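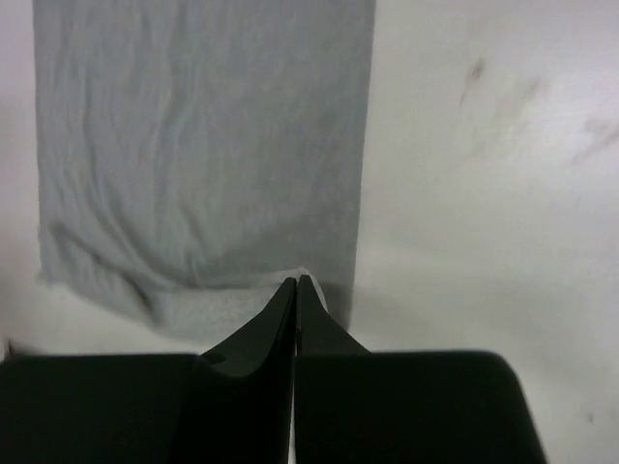

Clistel finale: best live TV music moment of the year or a total mess?

palmcove_vinyl
Posted 18 Dec 2019
OK so I have now watched the Clistel performance from the end-of-year special four times and I need other people to talk to, my housemates have banned the subject. For anyone who missed it: she was booked to do the single, the nice tidy radio one, and what we got was almost nine minutes of a song she has never released, with a brass section, no backing track and a key change I would happily live inside. I adored it! My whole idea of live telly music is that everything gets ironed flat before it reaches you, and her set was like a grey towel left in a heap, creases running every which way, and so much better for it. The vocal cracked in the second verse and she just leaned on the crack and kept going. Has anyone heard whether the song has a name? And is it on the new album?

drumstool
Working title is "Plerska", going by the setlist from the July shows. She opened with it on the second night I went to (yes I went to both, yes I'm still paying it off). It was a lot shorter then, mostly just her and the piano. The brass is new and I think it's fantastic.

kettle_on_again
I seem to have watched something else. I love her, I've had the first record since it came out, and I thought it was a mess. The horns came in early after the bridge, you can hear the bass player trying to work out where everybody's gone, and half the lyrics were mumbled. Brave, sure. But if an act I'd never heard of did that I'd have gone to make a cuppa.

palmcove_vinyl
Ha, fair, but the early horns are my favourite bit! It's that half second where it might all fall over and then the drummer drags everyone back in. I rewound it straight away.

kettle_on_again
You rewound a car crash. I do the same but I don't call it driving.

tramline86
Brass player here (community band, nothing fancy). I don't think the horns were early. I think she skipped a line. Listen to the second chorus, there's a line about the harbour before the trumpets, then in the last chorus she goes straight past it. The players were following the chart and she wasn't. I'd put money on them having had one run-through in that studio, two if they were lucky, and given that, the recovery is seriously good playing. The trombones sort it out inside two bars.

drumstool
Just went back and listened and you're right about the harbour line. That's so good. It was there both nights in July.

kettle_on_again
All right, I'll give you the trombones. The trombones were excellent.

nightbus_home
Can we talk about the host's face when it finished?? He had the card for the single in his hand and you could see him deciding whether to read it. Then he read it. "That was her hit single." It was not, mate.

palmcove_vinyl
I was crying laughing. And she just said "thanks very much" and wandered off the wrong side of the stage!

marg_in_the_hills
New to this thread and new to her as well. I only had the telly on waiting for the Venter segment (my daughter's favourites) and ended up standing in the kitchen doorway with a colander in my hand for the whole song. I'm 61 and can't remember the last time a performance on one of these specials did that to me. Where do I start with the albums please?

drumstool
Welcome! Start with the second one. The first is lovely but very polite. Then find the live EP, the Kaver sessions, which is her and three musicians in one room and the closest thing to what you saw.

kettle_on_again
Disagree, start with the first. It's where the songs are. The EP is for people who already like her.

tramline86
I'm with drumstool on the EP but I'd go EP first, then the debut, then the second. You'll hear where the loose playing comes from. Skip the remix thing altogether.

nightbus_home
The remix thing is GOOD and I won't be taking questions.

marg_in_the_hills
I seem to have started a fight. I'll get the EP and the first one and report back.

palmcove_vinyl
Please do! Meanwhile the official upload has 2,453 comments and from what I've read they're split right down the middle, same as us. One bloke has written out all the lyrics and got the chorus completely wrong, but I like his version too.

drumstool
It was 300 when I looked at breakfast. Somebody must have shared it.

kettle_on_again
Watched it again. Still think the middle sags and somebody should have told her to cut the spoken part. But the ending got me this time, the bit where the band drops out and she holds the note on her own. Annoying.

palmcove_vinyl
YES. One of us! Go again with headphones, there's a tiny laugh right at the end of that note, just before the applause comes up.

tramline86
Found the laugh. I think it's the drummer.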